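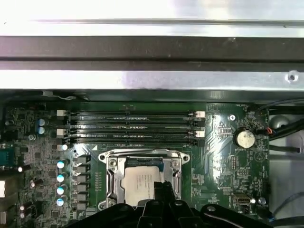 How to carry out the daily walk-round check on a fleet lorry

Drivers of all Lorkico vehicles must complete a walk-round check before the first journey of each shift. The procedure applies to the Nillthorpe and Ifans depots and replaces the version previously held in the cab folder. Allow 22 minutes for a rigid vehicle. Drivers with a trailer should allow longer.

Before you start

Park on level ground, apply the parking brake and switch off the engine. You will need a torch, gloves and the defect book.

Step 1. Cab

Check that the mirrors are secure and the windscreen is free from damage in the wiper area. Switch on the ignition and confirm that all warning lamps go out as described in the handbook. Sound the horn.

Step 2. Lights and indicators

Switch on all lights and walk round the vehicle. Brake lights may be checked with the help of a colleague or against a reflective surface.

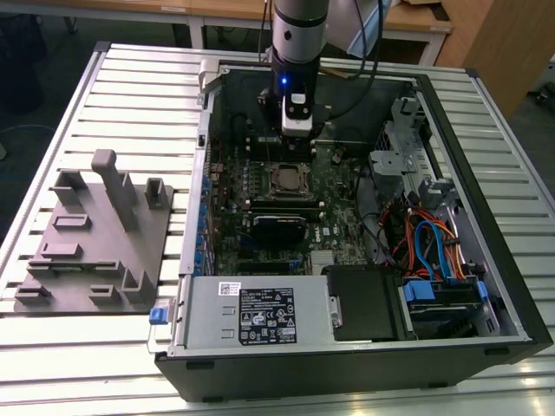

Step 3. Tyres and wheels

Look for cuts, bulges and objects lodged between twin wheels. Tread depth is measured every 3,000 miles by the workshop, but a tyre that looks worn must be reported at once. Check that no wheel nut is loose or missing.

Step 4. Load and body

Confirm that doors, curtains and straps are fastened — including any straps not in use.

Reporting defects

Enter each defect in the book and sign the page, even where there is nothing to report. A vehicle with a safety defect must not leave the yard until Olesia Harasym or the duty fitter has released it.

Issued by Efa James, Transport Office, January 6, 2021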